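Tote (materials handling)

A tote is a rigid, open-topped container used to hold and move small goods within a warehouse, factory, laboratory or mail room. Totes differ from shipping cartons in that they are reused and normally stay inside one organisation or a closed loop of suppliers. Shallow versions are generally called trays and deeper ones bins, although usage varies between trades and the terms overlap.

Construction

Most modern totes are injection moulded from polypropylene or high-density polyethylene. Polypropylene is stiffer and tolerates hot washing, while polyethylene is preferred in cold stores, where it is less likely to crack on impact. The rim is usually folded outward and ribbed underneath, which stiffens the side walls and provides a grip. Bases may be flat, ribbed or perforated. Flat bases run more quietly on roller conveyors; perforated bases drain after washing but let small parts fall through.

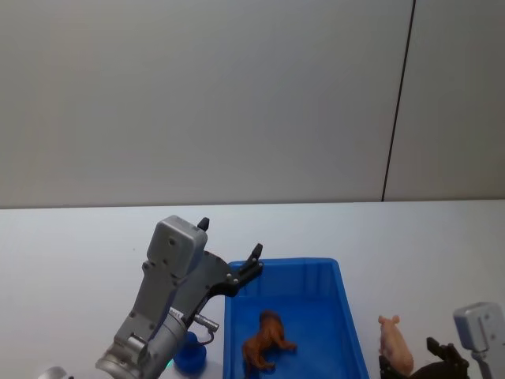 Wall angle determines how empty containers are stored. Tapered walls allow nesting but reduce usable volume, and a nested stack can bind if the taper is too shallow. Straight-walled containers keep their full volume and stack on their rims, at the cost of taking up as much room empty as full. Stack-and-nest designs combine the two: turned one way the container nests, and rotated 180 degrees it rests on moulded shoulders.

Colour

Colour is commonly used to separate streams of goods. There is no general standard, and codes are set site by site. In food plants blue is widely chosen for containers and utensils, as few foods are blue and fragments are easier to notice. Pigment also affects service life outdoors — carbon black gives the best resistance to ultraviolet light, and pale colours generally need a stabiliser. 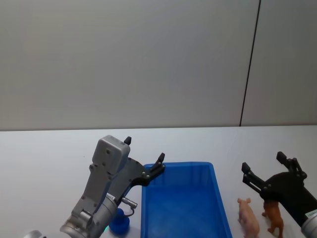
A blue bin on a white tabletop.

Sizing

Footprints are generally chosen as fractions of a pallet, so that a full layer leaves no overhang. The Dedel series, introduced for parts stores at Sirnico, used a common footprint in 9 heights, each compatible with the same lid. Its largest member was rated to 50 kg when supported across the whole base. A later survey by Jamila Amarasinghe covered 2,551 containers in service at the Fehr depot and found that more than 18 per cent had rim damage, mostly at the corners. Base failures were uncommon and were confined to containers stored under load on wire shelving.

Cleaning and disposal

Totes are washed by hand or in tunnel washers. Labels and adhesive residue are the main obstacle to both cleaning and recycling, and many operators now use moulded card holders instead. Worn containers are granulated and blended with virgin resin.

Related articles
Euro container
Pallet
Roller conveyor
Dresus (lid system)
Injection moulding
Returnable packaging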